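Grevis Fund – Progress Report, Mixed-Item Picking Project
Reporting period: June to September
Submitted by Valentin Husar, 30 September 2020

4. Open day at the Doren workshop

The open day set out in the work plan was held at Doren in the last week of the period. Eleven people attended, most of them from packing and warehouse firms in the Forby area. Ardeleanu sent two engineers, who stayed for the afternoon session as well.

Visitors were shown the picking cell and given a short talk on how items are chosen for the trials. We use everyday goods of different shapes and surfaces, and the set is changed between sessions. Foil packaging and soft cases drew the most questions – several visitors handle similar goods and pick them by hand.
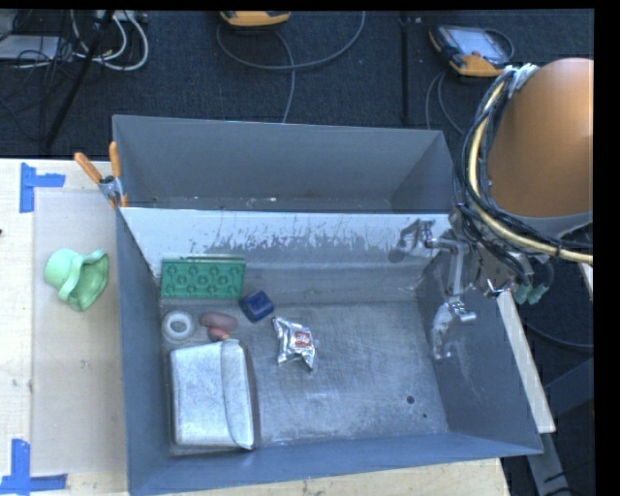 Picking cell at Doren, with test items in the front bin.

The program ran in two parts. The morning was a demonstration with time for questions. In the afternoon, visitors could suggest an order for the items and watch the arm work through it. We kept a written log of both sessions, and it will be included with the final report.

Spending on the open day came to $900, against $600 in the budget. The difference was transport for the second group and has been met from the travel line. No change to the total grant is requested.

Ardeleanu has asked for a follow-up visit with its own goods. We have agreed in principle and will send the Fund a proposed date once the cell has been serviced. The remaining trials are on schedule.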